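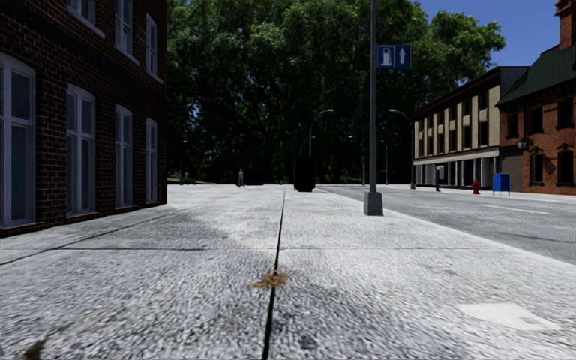

Leaf Pickup and Fall Street Notes

Home | News | Events | Back Issues | Contact

Print this page | E-mail this item

Leaf collection in Wallasico starts on 15th October and runs until the first hard snow. The schedule is the same as last year except on the Ralden side of town, where the truck now comes in the morning instead of after lunch. If you live between Lau Street and the rail line, have your leaves out the night before.

Bagged leaves go in paper bags only. The hardware store on Lau Street has them, and so does the front desk at the town office. Plastic bags will be left where they are with an orange tag. The limit is 17 bags per address per pickup. If you have more than that, hold the rest for the following round or take them to the Drolto yard yourself. The yard is open to anyone with a Wallasico address and there is no charge for leaves, grass, or twigs. Logs and stumps are still charged by weight.

Loose leaves can be raked into a row on the strip of grass between the sidewalk and the street. Please do not rake them into the gutter. Last fall the drain at the bottom of Ralden Hill backed up 3 times, and each time the crew pulled out a mat of leaves as thick as a mattress. Two basements flooded. One of the owners had only just put down new carpet.

Branches can go out with the leaves if they are tied in bundles short enough for one person to carry. String is fine. Wire is not, since it jams the chipper.

Sidewalks and who looks after them

Every fall the office gets calls on this, so we are printing the rule again. The owner of the property next to a sidewalk keeps it clear of leaves, ice, and snow. The town repairs the slab itself, apart from damage done by a private driveway or a contractor. Renters should check their lease, as some landlords pass the clearing on to the tenant and some don't.

Wet leaves are slippery on concrete and on brick, and they leave brown stains when they sit. A stiff broom and warm water will take most of the stain off if you get to it within a week or so. Older stains usually fade over the winter. Pressure washers work but can roughen the surface if the nozzle is held too close.

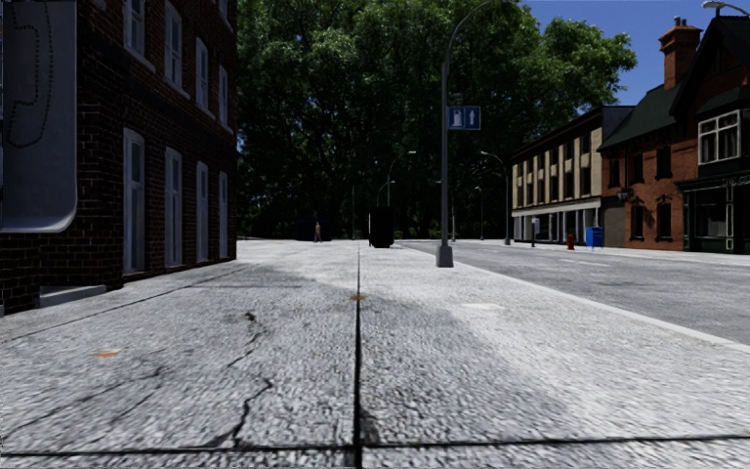 Can I report a bad stretch of sidewalk if I don't own the property beside it?

Anyone can report one. Call the town office or fill out the yellow card at the front desk, and give the nearest street number. Reports go on the list in the order they come in, and a raised edge that could trip someone is moved to the top.

Chak-lun Lo has taken over the repair list and is working through cards left from May. The budget for this year covers 100 slabs. A few of the larger jobs will wait for spring, when the concrete plant goes back to full hours. If you sent in a card and have not heard back by Thanksgiving, call and ask for Lo directly.

Free compost

Last year's leaves have been turned and screened and are ready to go. The pile is at the back of the Drolto yard, past the salt shed. Bring your own shovel and containers. Pickup trucks are welcome but the crew can't load for you. We put out 1,000 bushels last year and it was gone before the ground froze, so come early if you want some for your beds.

The compost is good for flower beds and lawns. It is a little coarse for starting seeds. Gardeners who want it finer can run it through a piece of hardware cloth at home. A few people asked whether it contains walnut leaves, which can bother tomatoes. It may have some in it. We don't sort by tree.

Parking on pickup days

No tow trucks this season. The street crew will put a paper notice on the windshield of any car parked over a leaf row and go on to the next house. Those leaves will be picked up on the following round. On Lau Street, where both sides are metered, the meters will be bagged on the morning of pickup and free again by noon.

Back to top | Print this page | E-mail this item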